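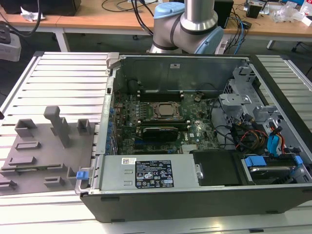 Sterkach是一套用于机器人装配与拆解作业的任务规划和控制软件，主要处理零件已知、但位置有偏差的小批量作业。它由三个部分组成：场景描述库、动作规划器和接触控制器。软件的典型作业对象是台式计算机主机，机箱侧放在浅灰色的条形铝制台面上，侧板已经拆除，主板朝上，机箱左边放有一块灰色的3D打印定位板，板上有立柱和两个方形的开口座。这样的布置在Sterkach的文档里称为“平躺布局”，它的场景文件也常被当作新用户学习的第一个文件。

名称

Sterkach这个名称最初只指动作规划器。后来规划器同接触控制器合并发布，名称就扩大到整个软件。场景描述库一直保留自己的名字Carhuamaca，在源代码目录里也是独立的一个模块。早期的一些文献把两者写作“Sterkach/Carhuamaca”，现在这种写法比较少见。中文里没有固定译名，一般直接使用原文。

历史

软件的第一版由Maribel Cabrera编写，用途限于生成夹爪的接近路径。当时接触阶段由另外的程序负责，两个程序之间用文本文件交换位姿。这个办法容易理解，但是速度很慢，而且文件里的坐标系名称写错时，程序不会给出任何提示。

Socorro Condori加入以后，重写了坐标系管理的部分，并且规定每一个位姿必须写明它的参考坐标系和取得的时刻。缺少其中一项的位姿，规划器拒绝使用。这个规定在用户中间有过争论，有人认为它使简单的脚本变得太长。规定最后保留了下来，同时增加了一个简写语法。

合并后的版本于2020年1月13日发布。同年6月的更新加入了腕部相机的局部重定位功能，也就是下文“感知”一节所说的第二级定位。

总体结构

一次作业在Sterkach中用一个任务文件表示。任务文件列出目标，例如“模块甲位于插槽乙之中”，以及不允许接触的区域。规划器读取任务文件和场景文件，得到一个动作序列。每个动作包含进入条件、运动目标、力的上限和退出条件。控制器逐个执行动作，并且在每个动作结束时把结果写回场景。

动作分为两类。自由空间中的动作称为“移行”，预期会发生接触的动作称为“触行”。两类动作使用不同的控制律，切换点必须放在预期接触面之前的一段距离，文档建议初学者把这段距离设得大一些。如果在移行中检测到接触，控制器停止运动并且保持当前位置，不会自动后退。这个设计考虑到机箱内部有线束，盲目后退可能拉动已经挂住的线。

规划器本身采用分层搜索。上层只考虑零件之间的先后关系，比如电源遮挡的接头要在电源移开以后才能操作。下层对每个动作计算夹爪姿态和关节路径。下层找不到路径时，向上层返回一个失败原因，上层据此改变顺序。失败原因共有四种：不可达、碰撞、夹持不稳和视线遮挡。

场景描述

Carhuamaca把工作空间记录成一棵坐标系树。根节点是机器人的基座，下面是台面，台面下面是机箱和定位板，机箱下面是主板，再往下是各个插槽和接口。某个节点的位姿被修正时，它的所有子节点一起移动。用户只需要测量主板的位置，插槽的位置从零件库中得到。

零件库里的每一种主板对应一个文件，内容包括外形、插槽的中心线、插入方向、卡扣的位置和禁止接触的元件区。零件库目前有31个主板文件。库中没有的型号可以用“示教补录”的方法加入：操作者把夹爪引导到三个可辨认的特征点，软件根据这三个点建立主板坐标系，其余的特征再从相机图像中标出。

对于线束一类的柔性物体，Carhuamaca不作形状预测，只记录一个可能占据的体积。体积在每次获得新图像以后更新。这种做法偏于保守，有时候使规划器认为一个插槽不可达，而操作者看见它明明可以到达。

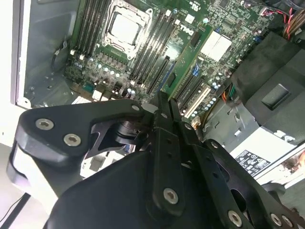
第19期　第946页

感知

感知部分分成两级。第一级使用固定相机，在作业开始以前确定机箱和定位板的位置。第二级使用装在夹爪附近的腕部相机，在靠近目标时修正局部误差。

腕部视角的困难在于夹爪自身会占去图像的很大一部分。以平躺布局为例，夹爪的两根平行长指从图像下方伸入，指尖朝向白色的长插槽，图像的下半部大多是黑色的夹爪部件，能够用来定位的只有上面的主板区域。Sterkach为此使用一张自身遮罩，根据当前的开合角度计算夹爪在图像里的轮廓，把这些像素从特征匹配中去掉。遮罩的边缘要向外扩大几个像素，否则连杆上的银色螺钉会被误认为主板上的圆形元件。

第二级定位优先使用直线特征。内存插槽的槽道长而且互相平行，在斜视的图像中仍然容易提取，缺点是沿槽道方向的约束比较弱。这个方向的误差由插槽两端的卡扣来约束。处理器插座的金属固定框也可以使用，但是金属表面的反光随姿态变化，所以它的权重设得较低。主板上印刷的文字只用来判断方向，防止把主板的模型旋转半周以后错误地套上去。

当可用的特征太少时，软件返回“定位不足”，并且给出一个建议的观察姿态。建议姿态由规划器计算，通常是让腕部后退并绕目标转动一个小的角度。用户可以关闭自动观察，改为人工确认。

控制

接触控制器采用导纳形式，外环根据测得的力修改目标位置，内环为机器人自带的位置控制。这样选择的理由是多数工业机械臂不开放力矩接口。控制器的参数按照动作类型保存，插入、下压、拔出和推开卡扣各有一组默认值。

插入动作又分为寻边、对正和下压三个阶段。寻边时零件倾斜，使一端先接触槽口；对正时零件逐渐转到与槽道平行；下压时力按斜坡增加，直到位移停止并且力达到门限。判断插入是否到位同时使用位移和力两个量，只用力来判断时，零件卡在半途也会满足条件。内存模块两端的卡扣是否扣好，还要由腕部图像再检查一次。

控制器中有一个独立的监视线程，检查力、速度和指令的时间间隔。间隔超过门限时，监视线程使机器人减速停止。它和控制循环不共用内存分配，目的是避免日志写入过多时影响停止的时间。

工具与日志

图形界面名为Rumovitz，作为单独的程序安装。它可以显示坐标系树、回放动作序列，并且在同一条时间轴上对照两个相机的图像和力的曲线。回放时可以在任意时刻暂停，把当时的场景导出成新的场景文件，再从这个状态重新规划。开发者常用这个功能来重现失败。
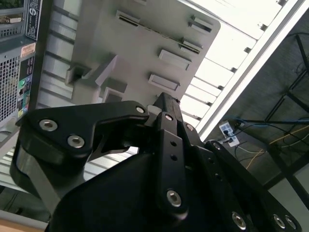
夹爪与灰色塑料板，左侧为机箱

回放界面特别适合检查夹爪同定位板之间的关系。塑料板的表面有多个矩形凸起和带槽的卡座，在陡斜的视角下，凸起的边缘彼此很接近，匹配时容易错开一个位置。另外，明亮的顶灯进入画面以后，自动曝光会把其余部分压暗，板上的浅灰色边缘对比度随之下降。Rumovitz可以把这样的图像标为“强光”，标记以后，图像不参加定位，但仍然保存在日志中。手册建议在定位阶段固定曝光时间，并且尽量选择不朝向顶灯的观察姿态。

日志采用追加写入的格式，每条记录带有单调时钟的时间戳。相机图像和控制数据分别存放，用索引文件连接。索引文件损坏时可以用附带的命令重新生成，费时与日志的长度成正比。

评价试验

项目文档载有一次内存模块插入的试验记录。试验共进行1043次插入，其中946次在第一次尝试时到位。未到位的情况多数发生在对正阶段，原因记为夹持滑动和沿槽道方向的定位误差。文档没有给出不同型号主板各自的次数，所以不能从中比较型号之间的差别。Condori在附注中提到，试验期间更换过指尖的垫片，更换前后的数据没有分开。

Stistadent是从Sterkach分出的一个版本，去掉了上层的顺序搜索，由用户直接编写动作序列。它占用的资源较少，适合工序固定的场合。两者的场景文件可以互换，任务文件则不可以。Stistadent没有实现“视线遮挡”这一失败原因，转换时需要手工删除有关的条目。

局限

Sterkach对柔性物体的处理能力有限，整理和插接线缆一般仍需人工完成。零件库依赖准确的尺寸，外壳变形的旧机箱常常要重新示教。软件只支持单臂作业，双臂的协调在任务文件中没有对应的语法。此外，控制器默认夹爪的两指对称运动，使用连杆式夹爪时，指尖在开合过程中会有前后方向的位移，需要在夹爪文件中填写补偿曲线。没有填写补偿曲线的夹爪，规划器按照零补偿处理，并在日志开头写入一条警告。

参见

坐标系树
导纳控制
腕部相机标定
任务与运动规划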